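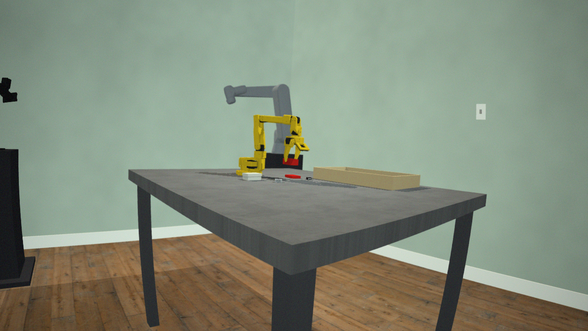
Load the Ivell cell before changing any offsets. The Celer release notes say the default offsets suit every layout, and I wouldn't take that on trust. Check that the gray arm loads behind the yellow one, with the tan tray lying lengthwise along the table. If the tray comes up empty, the parts reset has probably worked. Probably – look at the log too.

1. Open the Ivell layout and pause the simulation.
2. Set the approach height to 16 mm.
3. Save under a new name. The auto-backup has failed me 2 times.
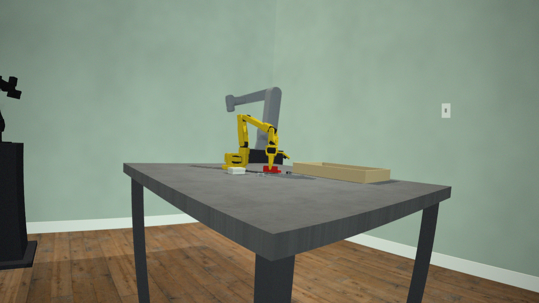 Approach height is where most bad settings show up. The wizard will report "aligned" for almost anything, so use your eyes as well. Pause with the fingers pointing down directly over the red block, as they are at this stage, and compare the tool position with the block position in the readout.

4. Step down in small moves. Stop if the two positions drift apart.
5. Repeat from the other side of the block.

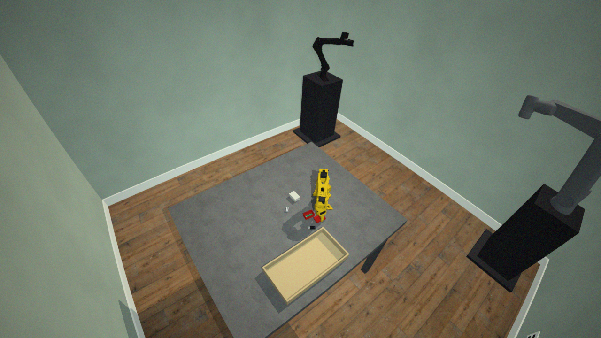 6. Send the arm to its folded pose and run the joint check from there. Joint 6 should hold its value for the whole check.

**Caution:** A pass in simulation doesn't clear the real cell. Hamidreza Parsa's checklist still applies. 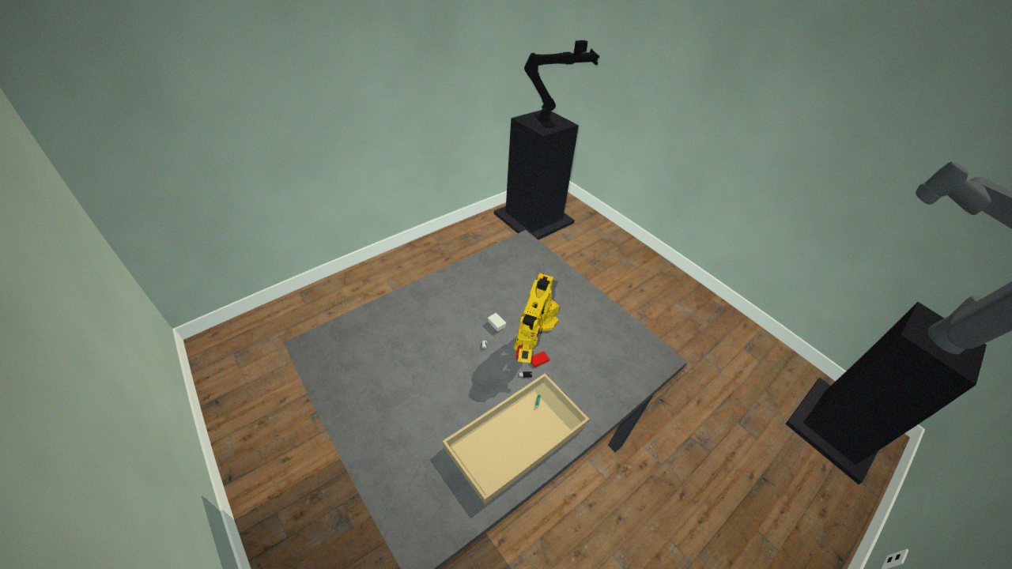

Tray counts are the last thing to confirm, and the counter is the part I trust least. Compare it with what is in the tray, down to something as small as the green object near one end. If the figures disagree, believe the tray.

7. Log the run. Error 348 means the counter gave up; restart it and repeat step 6.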